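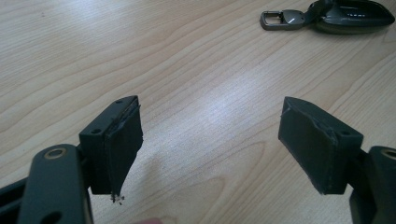 Shanthi Hettiarachchi replied:
I'd leave the short film off the Gilside programme if the only slot they'll give it is the women's strand on Thursday afternoon. We had this last year. Four films by women, one screening, a room half full of people who already knew each other, and none of them went forward to the main prize.

asanka_p replied:
Disagree. A slot is a slot. My cousin got her first paid editing job from a screening like that. If you pull the film, the programmer fills the gap in five minutes and you have nothing to show for it.

Shanthi Hettiarachchi replied:
I'm not saying pull it in a huff. Write to them and ask for it to be considered for the drama shorts as well. The rules on their site allow a film in two strands.

habibur.h replied:
Do they? I read it as one strand per entry. Section 12, second paragraph.

Shanthi Hettiarachchi replied:
One strand per entry fee. You can pay twice. Whether you should have to is another matter.

asanka_p replied:
So the answer to being sidelined is to pay them more money. Right.

s_samarakoon replied:
I sat on the selection panel for Gilside two years ago, so a bit of background. We had 1279 entries and 5 of us watching. The strands were drawn up after the first round, mostly by whoever was doing the timetable. I don't think there was any bad intent, but once a film had been put in the women's strand it dropped off the list for everything else. I raised it at the time and was told it would be looked at.

habibur.h replied:
And was it?

s_samarakoon replied:
Not while I was there.

mindar_shorts replied:
Director of the film here. Thanks all. I've emailed to ask if it can be seen for drama shorts too, and I've said I won't pay a second fee. It's a story about two brothers running a garage — the only thing that puts it in the women's strand is me.

asanka_p replied:
Fair enough, I hadn't realised that about the story. I'd still keep the Thursday slot if they say no.

Shanthi Hettiarachchi replied:
I wouldn't, but it's your film. Did you ask who else is in the strand? Might be worth a joint email.

mindar_shorts replied:
I only know one of the others. I'll ask her tonight and post here when I hear back.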